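Pirkwood Robotics Module
Handout 9: What a success rate does and doesn't tell you
Revised 17 December 2022

Bring this to the lab session, along with your notes on grasp planning from October. You will need both.

Most papers on learned grasping give you one number. The Gosselin planner, which we use in the lab, came with a claim of 100 per cent on its own test set. I don't think the authors were dishonest. I do think the test set was kind to them. Every object stood upright, on its own, on a plain surface, and the planner was tuned on objects of the same sort.

When we ran it on the Colcombe set it was given 159 attempts. It failed on far more of them than its reputation would suggest, and the failures bunched up. Mugs and cups in stands did badly. So did anything with thin wire near it. Before you blame the network, work through the chain.

Perception. Depth cameras are poor at thin, dark metal. The wire may be missing from the point cloud altogether, or it may turn up as a few stray points which the filter then throws away. The planner sees free space and sends a finger through it. Check the raw cloud before the filtered one. Students nearly always check the filtered one.

Calibration. The transform from camera to arm base is worked out once and then trusted for weeks. A clamp can slip by a few millimetres and the software will carry on without complaint. If your grasps all miss to the same side, look at this first.

Planning. The collision checker only knows about what it has been given. Ask whether the stand is in the model, and whether the cable is. In most student projects neither is.

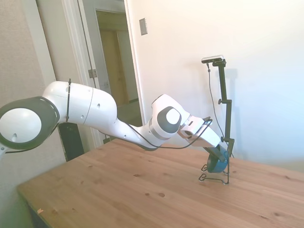 Control. A joint controller that reports "goal reached" is telling you about the joints. It says nothing about the cup. Our logging tool, Tirkmont, used to mark an attempt as a success when the fingers stopped closing, and 13 of our early successes were fingers closed on wire or on each other. It now asks for a lift as well, which is better but still lets through a cup that comes up with its stand attached.

For the session, take any one result from your reading list and write down:

What counted as a success, and who or what decided.
Which objects were left out.
Whether failed plans were counted as attempts.
What would have to change on the table for the number to fall.

If the paper doesn't say, write that it doesn't say. Please don't guess on the authors' behalf. One side of paper is enough, handed in at the start of the lab.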